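Automação Flexível de Bancada
Apostila da disciplina, unidade 6: avaliação de um conjunto bimanual comercial
Versão de 8 de maio de 2021

6.1 Objeto da unidade

Esta unidade trata do conjunto Ollent, fornecido pela Bresis para tarefas de separação e acondicionamento de itens pequenos. O conjunto é vendido com dois braços, duas garras, controlador e licença do software de programação por demonstração. A mesa e as câmeras ficam por conta do comprador. A leitura prévia é o capítulo de garras da unidade 4.

6.2 O que o fornecedor oferece

A proposta comercial descreve três modalidades: compra, locação mensal e uso assistido, em que um técnico da Bresis acompanha a implantação. A garantia cobre os braços e o controlador por 3000 horas de operação. As pontas dos dedos da garra são consideradas material de consumo e não entram na garantia. A integração com esteiras depende do módulo Rumberg, cotado à parte.

Na comparação de propostas, convém separar o preço do equipamento do preço da implantação. Muitos orçamentos somam os dois, e o aluno que compara apenas o total chega a conclusões erradas sobre o custo da segunda célula.

6.3 Tarefa de referência

A tarefa usada nesta unidade é a colocação de pacotes embalados em recipientes abertos. Parece simples, mas reúne várias dificuldades: a embalagem flexível muda de forma sob a garra, as superfícies brilhantes atrapalham a visão e a boca do recipiente limita o ângulo de entrada. Um recipiente transparente traz ainda o problema de o sistema enxergar o conteúdo através da parede e tratá-lo como item disponível na mesa.

Na bancada há um recipiente de plástico translúcido e um pote de vidro baixo, com um pacote verde-claro e branco no fundo do pote. Outros três pacotes estão fora, sobre o tampo de madeira clara, e os dois braços entram pelos cantos opostos.

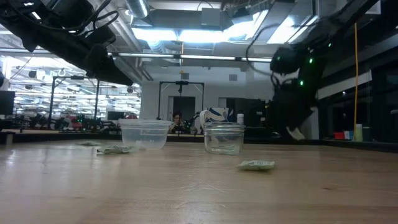 6.4 Critérios de avaliação

O relatório deve tratar dos seguintes critérios, nesta ordem:

Taxa de sucesso. Conta-se como sucesso o pacote solto inteiramente dentro do recipiente. Pacote apoiado na borda é falha.

Intervenções. Registrar toda parada em que o operador tocou na mesa, no item ou no controlador.

Tempo de ciclo. Medir do início do movimento até a abertura da garra. Não descontar as hesitações.

Repetição após troca de item. Substituir o tipo de embalagem e repetir a série sem novo treinamento.

O ensaio Mulligan, que serve de base para os exercícios, registrou 1372 tentativas. A planilha distingue falha de preensão, queda no trajeto e colisão com a borda. As tentativas interrompidas pelo operador aparecem em coluna própria e devem entrar no denominador.

6.5 Exercício

Redigir um parecer de até 6 páginas sobre a contratação do conjunto para uma linha de embalagem de porções individuais. Indicar a modalidade recomendada, os itens de consumo previstos e as cláusulas que precisam ser negociadas. A entrega é em agosto, junto com a planilha de cálculo.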